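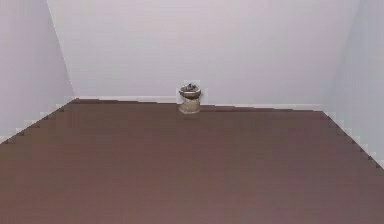

OK so a few of you asked what I do all day now that the picking floor at Virkadel has gone over to the arms, and the short answer is I sit at a desk and set up practice rooms. That's my job title more or less, "sim prep." Every item the arms are supposed to handle gets a turn in a pretend room first. Today's was one little jar kind of thing, way over by the back wall on a big brown floor, with the dark bits piled up at its mouth. One jar. That was my whole morning and I loved it!

2/ Background for the new people: I was a picker for years at the Pomville warehouse. Home goods, mostly. Candles, canisters, mugs, those awful glass pumpkins in the fall. In May they brought in the Sirko arms and split us into people who moved to another building, people who took the payout, and a handful who got asked if we wanted to "support the transition." I raised my hand before I knew what it meant.

3/ What it meant was a two-week class (paid, thank you) and then a chair next to Arsen Kushnir, who came over from Drometmont to get us going. First thing he asked me was how I used to pick up a canister with a loose lid. I said, um, with my hand? And he said OK, but where does your thumb go. I had to go get one off the shelf and do it over and over to find out.

4/ (Thumb goes on the lid. Always. I'd been doing it so long I had no idea.)

5/ We've got 546 items on the list and we're doing the ones that break or spill first. A good week for me is 40 finished. Some take ten minutes, and some, like anything with a narrow middle and a wide top, eat half a day, because it matters a lot whether you grab it at the skinny part or under the lip. I have opinions on this now. Strong ones.

6/ My husband asked why the rooms are so plain, can't they put a shelf in there or a window or something. They do later on! The item goes into rooms with clutter, then bins, then a moving belt. But I start with bare walls so if something goes wrong I know it's the item or the grip and I'm not chasing a shadow from a bookcase. Took me a while to get used to. The edges of the floor come out all jaggedy like an old video game too, and I've quit noticing.

7/ Now the part people really want to know. Is it better? For my knees, oh my gosh yes. I used to walk so much on a shift that I went through shoes like a teenager. I sleep better. I eat lunch at lunchtime.

8/ But I miss the floor. We had 60 people on days and you could yell a joke from aisle nine and hear it come back around from receiving with a different ending. Now it's three of us in what used to be the break room annex and we all wear headphones. I brought in a radio. It's been voted off twice.

9/ And I won't pretend everybody did as well out of it as me. The other building is a long drive and the shifts are worse. A couple of friends didn't want to talk about my new job for a while, and I get it. I'd have been sore too. We asked for the training to be opened up to anyone who'd been on the floor, and management said they'd "look at spring." I'm going to keep bringing it up at every single meeting until they're sick of my face.

10/ Thing I'd tell anybody whose place is about to do this: ask early what the new jobs are, ask what they pay, and ask in writing. Ours came with a raise for the class grads but it wasn't automatic, you had to send a form in. Two people missed it.

11/ Also write down how you do your job. All the dumb little stuff, thumb on the lid, turn the box so the tape's facing you. I had up to 500 little habits like that in my head and they were worth something, and I wish I'd known it going into that first meeting.

12/ Anyway, lunch is over. Gravy boats this afternoon, pray for me. If you've got questions about the class put them under this one and I'll get to them tonight after dinner.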